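Folding tables for a small hall: marble-look or plain white?

tessdune
3 Jul 2025
We're replacing the tables in our hall and have 60 people at most for a sit-down meal. I'm leaning toward the marble-patterned tops with the red edge. My other option is a plain white one from Bramix, at $65 each. Anyone used either for a few years?
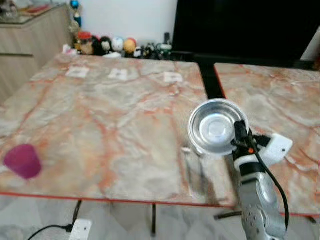
Same pattern in all three. 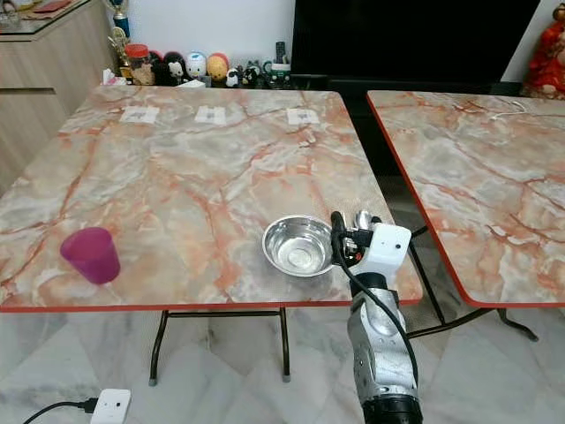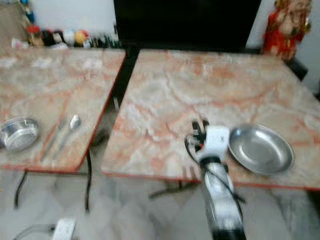

I like that the pattern hides crumbs and small scratches. My worry is the edge trim. On our old set it came loose at the corners by March and caught on sleeves.

oldmill_k
Plain white, every time. You can match it when one breaks. Patterned tops get discontinued and then you have a mixed set.

Fennick
Disagree. White shows every coffee ring and you end up buying cloths for all of them. We paid $159 for a set of cloths and they were stained in one season.

oldmill_k
Coffee rings come off with baking soda. Cloths are optional.

Fennick
Not on ours. We tried it.

rowanpb
Look at the legs before the tops. We had Clodeck tables and the locking rings bent within three years. The tops were fine. Also check that two tables end to end sit at the same height, or plates rock at the join.

tessdune
Good point about the height. Did you replace them with something else?

rowanpb
Vuritz. Heavier, takes two people to carry one, but no bent legs so far. For the trim, a bit of contact cement at each corner holds it.

tessdune
Thanks. I'll ask for one of each to try before ordering.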